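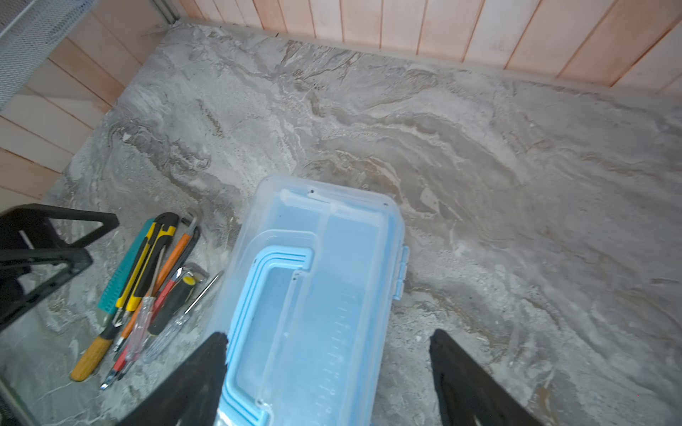 Dreltance Carry Box, light blue

Item 540

A lidded storage box for small supplies that get moved from room to room. The plastic is translucent and tinted light blue, so the contents show well enough to tell one box from the next without opening it. The handle folds down onto the lid when the box is set down.

We stock it for desks, craft tables, workbenches and supply closets. It suits things like markers, tape, cable ties, spare batteries, sewing notions and first-aid refills. It is a light-duty box. For hand tools and anything heavy, please look at the Rajan range.

Lid and handle

The lid lifts off completely. It is clear enough to read a card laid face up on the contents, and we include 2 blank cards with each box. A raised ridge at the end of the lid stiffens it.

A column of molded tick marks runs along one side of the lid, like the edge of a ruler. Use it for quick checks on the length of a screw or a strip of ribbon. It is part of the molding and can't rub off, but we don't sell it as a measuring tool and it isn't calibrated.

The handle is a more saturated blue than the box. It has a long rounded shape with stepped edges and lies along the lid when folded. Fold it down before sliding the box onto a low shelf.

Latches

Small blue latches clip the lid to the base. Press the lid down flat first, then close the latch. If a latch feels stiff, the lid is usually sitting high at one corner. Lift it off and seat it again. Forcing the latch can crack the hinge, and cracked hinges are not covered.

Spare latches are sold singly under Nuner parts. Lids are not sold alone.

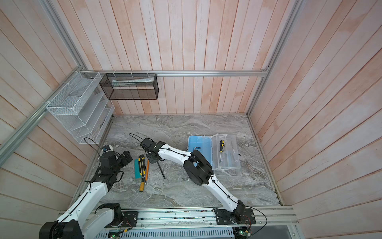 Bestthorpe Supply — Storage and Organizing Department

Wire-mesh organizers for walls and rails

The box takes care of what you carry. For what stays put, we carry wire-mesh pieces that can hang beside the work surface and leave the top free.

The white file organizer has stepped, tiered compartments that slope down. Hung on a side wall, it keeps the front slots lowest and easiest to reach. Put flat things in it — envelopes, instruction sheets, thin packets. Very small items will slide to the bottom of a slot and are better off in a box.

The black rectangular basket is a plain open basket. Hang it from a horizontal rail at the back of the bench and stand flat packages in it, leaning against the rear side. It also takes rolls of tape and spray bottles.

Both can be fastened with ordinary zip ties passed through the mesh and around the rail. We recommend three ties for the basket, one toward each end and one in the middle. Trim the tails flush if people will be reaching past them. White ties are easy to find again when you want to move things, and black ones are less noticeable on a black basket. Either color holds the same. Ties are sold separately in bags of 1,000, or in a small bag of 19 for a single bench.

Check that the rail is fixed firmly before you load anything. Neither organizer is meant to hold liquids in open containers.

Cleaning

Wash the box by hand in warm water with a little dish soap. Rinse and leave the lid off until both parts are dry. Do not use the dishwasher, as the lid may warp and stop seating properly. Avoid scouring pads, which cloud the plastic. For the mesh pieces, use a soft brush first and then a damp cloth.

Ordering

The box, the file organizer and the basket are each sold singly. The box ships with its lid fitted. Zip ties are not included with any of them.

Returns are accepted on unused items in the original packing. The next restock of the black basket is planned for January. Light blue is the only color we carry in this box.

For larger orders or questions about fit, ask for Elsa Keskinen in Storage and Organizing. Please have the inside width of your shelf ready, measured at the narrowest point.

Page updated 25/09/2025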